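## 4. Kitchen: Sink, Faucet and the Green Wall

Read this section before you cook anything. The Domilberg apartment was refitted by people with strong feelings about surfaces, and the surfaces will be here long after you have gone home to Westton.

### 4.1 Turning on the water

1. Open the shutoff valve inside the cabinet under the sink. It takes a quarter turn. If it takes more than that, you have found the dishwasher valve.
2. Lift the lever on the faucet slowly. The first water of your stay will spit and cough for a few seconds.
3. Let it run for 10 seconds before filling a kettle.
4. Push the lever all the way down when you finish. All the way. "Mostly off" is how we lost the last cabinet floor.

**Note:** The water heater is set to 95 degrees Fahrenheit for the first hour after start-up. Your shower can wait, and so can your complaint.

### 4.2 Cleaning the faucet

The gooseneck has a dark finish that looks terrific for the first four minutes after wiping. After that it shows every fingerprint in the building. You are welcome to make peace with this, or you can do the following once a day:

1. Wet a soft cloth with warm water and one drop of dish soap.
2. Wipe from the top of the curve down to the base, going around the bright ring at the joint as well.
3. Wipe the lever, including the underside, where the toast crumbs go to live.
4. Dry with a second cloth.

**Caution:** No vinegar, no scouring powder, no lemon halves, whatever your aunt does. The finish comes off and the replacement costs 400 dollars plus a visit from Begay Plumbing, who charge by the hour and enjoy a chat. 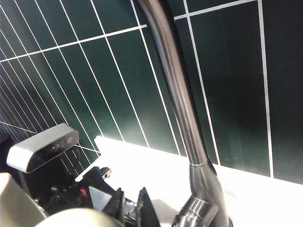 Grout is the other thing people get wrong. White grout between dark green tiles was a brave decision, made by Trinidad Farías over several objections, and it has to be defended daily against tomato sauce.

### 4.3 Looking after the tiles

1. Wipe splashes the same evening. Tomorrow they will need a brush.
2. For a stubborn spot, use the soft toothbrush in the left drawer (the blue one) and a paste of baking soda and water. Brush along the grout line.
3. Rinse with a damp cloth and buff the tiles dry, or the gloss will dry in streaks.
4. Put the toothbrush back in the drawer, well away from the bathroom.

**Note:** The grout gets a fresh coat of Clunonance sealer every August. If you are staying that week, keep the wall dry for a full day and eat sandwiches.

### 4.4 The countertop

It is white. Coffee, turmeric and red wine know this.

- Use a trivet under anything from the stove.
- Cut on the board.
- Don't leave wet tea bags on the counter, even on a receipt.

If a stain is still there after two tries with dish soap, leave it and write it in the kitchen notebook.

*Section 4 last revised 4 Apr 2019. For the dishwasher, see Section 5.*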